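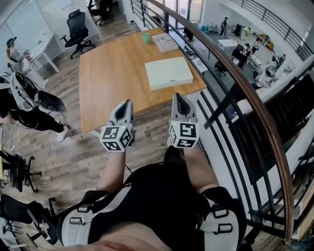
Can I make stuffed mushrooms the day before?

Posted in Starters and Nibbles by fenlark26

We have two other families coming over in November for our usual get-together and I've been put down for the starters. I want to do stuffed chestnut mushrooms with garlic, breadcrumbs and a blue cheese. The recipe I have says to fill them and bake them straight away, but my oven will be full of the main course from midday and I won't have time to stand at the worktop filling mushrooms while people are arriving.

Last time I tried to get ahead I filled them the night before and put them in the fridge under cling film. By the next day there was brown liquid in the bottom of the dish and the crumbs had gone to paste. They tasted all right but looked terrible, and half of them were left.

I need 28 of them. The cheese will be Koleck if the shop in Hartley still has it, otherwise any soft blue. The dish is a plain enamel one, fairly shallow. I don't mind doing some of the work the day before and some on the day, I would just like to know which bits can be done early and which can't. I also have one guest who doesn't eat blue cheese, so any ideas for a swap would help.

2871pots

You can do nearly all of it ahead, but you need to cook the mushrooms before you fill them. Raw mushrooms hold a lot of water and the salt in the filling draws it out overnight. That is where your brown liquid came from.

What I do is this. The day before, wipe the mushrooms with a damp cloth and pull out the stalks. Brush the caps with oil, put them on a tray with the hollow side down and bake at 200C (180C fan) for 12 minutes. No salt at this stage. They will shrink a fair bit, so buy bigger ones than you think you want. Tip them on to kitchen paper, still hollow side down, and leave until cold. Then into a box with fresh kitchen paper under them and into the fridge.

Chop the stalks finely and fry them in butter with the garlic until the pan is dry. Let that cool and mix it with the cheese and some thyme. It goes in a separate box. Keep the breadcrumbs out of it completely. Fry those in a little oil until they are just coloured and keep them in a jar in the cupboard.

On the day it takes ten minutes to put together. A teaspoon of filling in each, crumbs on top, then into the oven for another ten minutes. If the oven is full they will go under a medium grill, but keep the tray well down from the heat — the crumbs are already brown and they catch quickly.

For the person who doesn't like blue, a mild goat's cheese works in the same amount. Make it up in its own bowl and put a thyme leaf or a bit of chopped walnut on top of those so you can tell which is which. 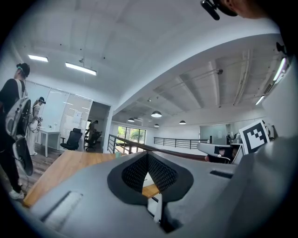
Can the filled mushrooms be frozen?

It's best not to. The caps go soft and leathery once thawed, though the cheese and stalk filling freezes well for a month in a tub and only needs a night in the fridge before you use it.

One more thing, take the filling out of the fridge half an hour before you need it. Cold blue cheese is hard to spoon and you end up pushing the caps out of shape.

sendville_kitchen

I just buy the big flat ones and cut them in quarters after cooking, much less fiddly. Three or four large mushrooms to a tray, loads of filling, slice them up on a board and put cocktail sticks in. Not as pretty.

Also panko is better than ordinary breadcrumbs for this. It stays crisp for longer.

fusten_road

Agree with 2871pots about baking the caps first. I would add that the air fryer is good for the second stage if your oven is taken up. I do mine at 180C for five minutes in two batches, and the first batch stays warm enough on a plate under foil with the foil left loose. If you wrap it tight they steam.

I'd be careful with the amount of blue cheese. A strong one gets stronger when it's hot and it can take over. I use half blue and half cream cheese, and it also stops the filling running out over the sides. If it still seems loose when you mix it, a spoonful of ground almonds will firm it up without making it stodgy.

They are fine at room temperature too, so don't worry if people are late sitting down. I wouldn't leave them out for more than an hour or so with the cheese in.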